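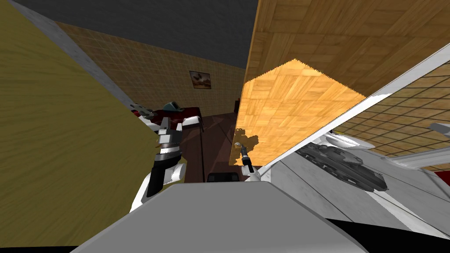 The two-armed robot in one of our practice rooms, seen from its own camera.

Wornport Simulated Robotics Club: Questions We Get a Lot

Welcome! If you found this page, you are probably either thinking about joining us or you are the parent of somebody who already has, and either way we're glad you came by. We rewrote these answers in December after the old page had grown into a real jumble. If your question is missing, bring it along to a meeting and we'll add it the next time somebody sits down with the page.

What does the club do?

We teach a two-armed robot to do small household jobs inside a simulator. The rooms, the furniture and the robot all live in the computer, and members drive the arms, save what they did, and then try to get the robot to repeat it by itself. In the spring we enter the Tidwood Challenge, where teams from several schools tidy up the same set of rooms and get scored on it. The rest of the year is building up to that, with plenty of side projects along the way (and a fair amount of pizza).

Do I need to know how to program?

No, and please don't let that keep you away. About half of what we do is driving, planning and keeping good notes, and you can be a big help with all of it before you ever write a line of code. We start new members on short scripts in their third week or so, things like "open the gripper, wait, close the gripper," and we build up slowly from there. If you already program, wonderful, we'll put you to work!

Who can join, and what does it cost?

Anyone in grades eight through twelve who can get to Wornport in the late afternoon. The fee is $200 for the school year, and that covers your share of the computers, the Tidwood entry and your club shirt. If the fee is a problem, tell us quietly by e-mail and we will sort it out with you. We have done this many times and it is never a bother.

How big is a team?

We have room for 13 members on the competition team, split into drivers, coders and the log crew. The club itself can be larger than that. People who aren't on the competition team have their own projects and come and go more freely, and quite a few of them like it better that way.

Why is everything in the robot's camera view tilted?

This is the first thing every new driver asks! The camera view belongs to the robot, and it doesn't promise to line up with the way you are sitting in your chair. In the tilted practice rooms the walls and floor run off at steep angles, and a wall can look like a ceiling for a moment. Please resist the urge to lean sideways at your desk. We all did it at the beginning, and it only gives you a stiff neck.

What helps is to pick something you know the proper shape of and work out from there. In the practice room most of us start with the little framed picture on the tiled back wall, because a picture hangs straight and tells you which way is up. The toy tank on the white surface to the right is another good one. Say out loud to your partner what you've picked, and then talk about moves compared to that thing: "left arm toward the picture," "right arm away from the tank." It sounds silly for the first ten minutes and then it becomes second nature, and your partner will be able to follow you so much better.
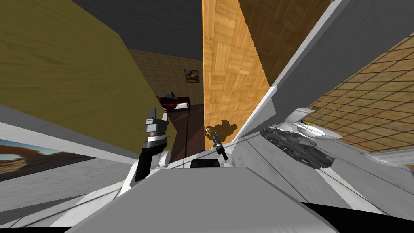
Once you can find your way around the room, we move on to the arms themselves. Each driver takes one arm to begin with, and the two of you share the same view, so you have to be polite about it. We ask the left driver to call every move for the first few sessions and the right driver to hold still until asked. After that you swap. Driving both arms alone comes later, usually after the winter break, and it is harder than it looks from across the table.

What are the practice rooms called, and who makes them?

Our main set of rooms comes in a package we call Clekidix, which a group of former members put together and still look after for us. The rooms mix wood, tile and parquet surfaces, with some furniture and small objects to steer by. You may notice surfaces with ragged edges or patches where the texture seems to stop. Please write those down in the log with the room name and carry on with your run. We collect them and send them over in one batch, which is much kinder to the people fixing them than a message every evening.

What is the Fröhlich sheet?

The Fröhlich sheet is our run log, named after the old Fröhlich building where the club had its first room. Every run gets one line: room, drivers, what you were trying to do, what happened, and whether the run should be kept. We are fussy about it. Last season the team logged 579 runs and kept 259 of them, and the only reason we could pick out the good ones is that somebody had filled in the last column every single time.

A bad run is still worth a line, by the way. If you bumped a table, write "bumped table." No one gets in trouble for it, and the coders really do read those notes when they're trying to work out why the robot does something odd in the same spot.

What makes a run worth keeping?

Mostly that it is calm. We look for arms that move at an even pace, grippers that open before they arrive at the object, and a clear pause at the end so the coders can tell where the job finishes. A slow, smooth run is worth more to us than a quick one with a lot of corrections in it. Both drivers have to agree before it's marked as a keeper. If you can't agree, mark it "maybe" and ask one of the log crew to watch the replay with you.

Do members ever get to work with a real robot?

The club's own work is all in simulation, and we like to be clear about that before you sign up. We do visit a lab or a workshop when we're invited to one, and those trips are open to every member. If what you want most is to hold a screwdriver, the school's build club may suit you better, and you are very welcome to be in both. The meetings don't overlap.

Can I practice at home?

Yes, if your computer can handle it. The smaller Clekidix rooms run on most fairly recent laptops, though the bigger ones will make the fan howl. Ask for the home copy at a meeting and we'll help you set it up, which takes half an hour or so if all goes well. Home runs go in the log too, with an H in front of the room name. Please use the same controller settings as the club machines, or your runs will feel different from everyone else's and we won't be able to mix them in.

What should I bring to the first meeting?

A notebook, something to write with, a snack if you get hungry around 4:30, and headphones if you have a pair you like. We have controllers for everyone. If you get queasy playing video games, mention it when you come in and we'll start you in one of the level rooms, where the floor stays at the bottom of the screen. You can try the tilted ones whenever you feel ready, or leave them to the others.

Can parents come and watch?

Of course! Come by any time during the last half hour of a meeting, when the drivers are usually replaying their runs on the big screen. Before the Tidwood Challenge we also hold an open evening where visitors get a turn at the controls, and younger brothers and sisters are welcome as long as a grown-up stays with them. Sign-in is at the front desk, and the club room is the second door on the left.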